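Opinion > Town and Country > Letters from Vokcombe

I have lived in Vokcombe for 33 years, and I still think the best thing we ever did was keep the evening bus to Drotport. It carries two or three of us most nights, I grant you, and it rattles dreadfully.
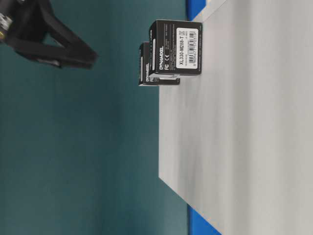
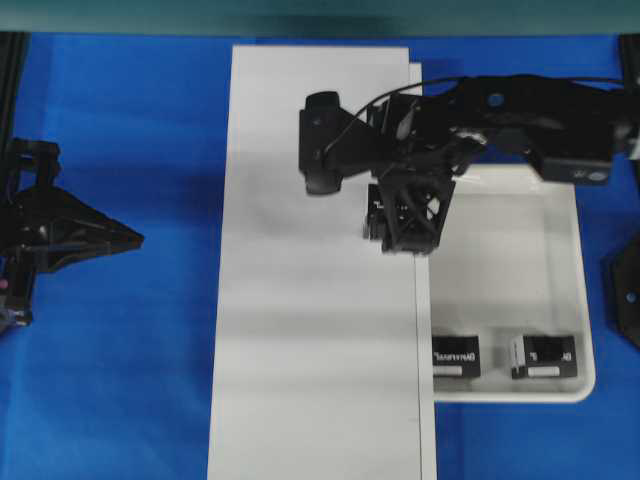

Benedicta Mahama wrote to me in October that some 600 pounds a week would be better spent mending the road, and that her own street floods every winter. I do see her point (I've waded down it!). But a road is no use to my neighbour, who gave up driving and still likes to go to choir, and I'd happily pay a bit more on the fare to keep her singing.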